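Do kids really need a winter coat that costs more than mine?

April 29, 2020

It's spring, so naturally my inbox is full of clearance sales on children's parkas. "Buy now for next year!" Sure. I've fallen for that before, and I have a snowsuit with the tags still on it in a size no child of mine ever was in January.

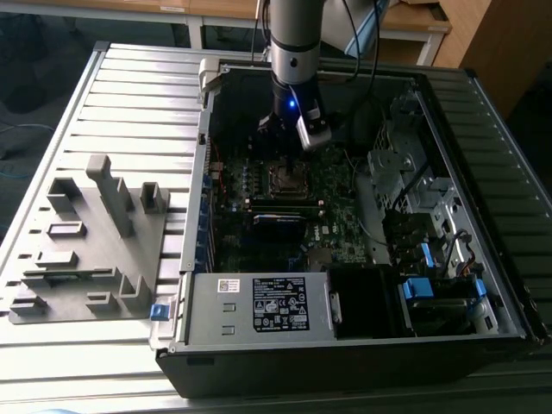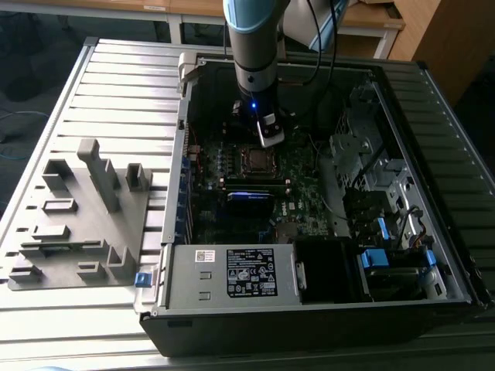

Desktop tower on its side with the panel off, both photos.

Anyway, coats. The one everybody at our school seems to want is the Nevis, and my daughter started asking for it back in October. The website says it has 700 fill down. The next model up has 800. I asked the clerk what the difference would be for a kid who stands at a bus stop and then sits in a heated classroom all day. He told me it was "a more premium warmth." I still don't know what that means.

The price was $193, marked down. Marked down from what, the tag didn't say.

My friend Sabina Danko bought it for her son and swears by it. Maybe she's right. She also admits he wears it unzipped with a T-shirt underneath, so I'm not sure what the down is doing. Her other kid wears a plain Fonach coat handed down from a cousin, and I have yet to hear that one complain about the cold.

I'm not against spending money on clothes. Good zippers matter, and so do cuffs that close — the cheap coat we had two winters ago let snow up both sleeves. But I can check a zipper in the store. I can't check "engineered for alpine conditions," and we live in a flat town with a mall.

Then there's sizing. "Buy it one size up and get two winters out of it," they say. We tried it. The first winter she looked like she was wearing a tent, and by the second she hated the color.

So I closed the tab. We'll go and try things on in the fall, with a sweater underneath, and she can have a say as long as the hood stays up in the wind. If the Nevis is still $193 by then, I'd like to see what it was "marked down" from.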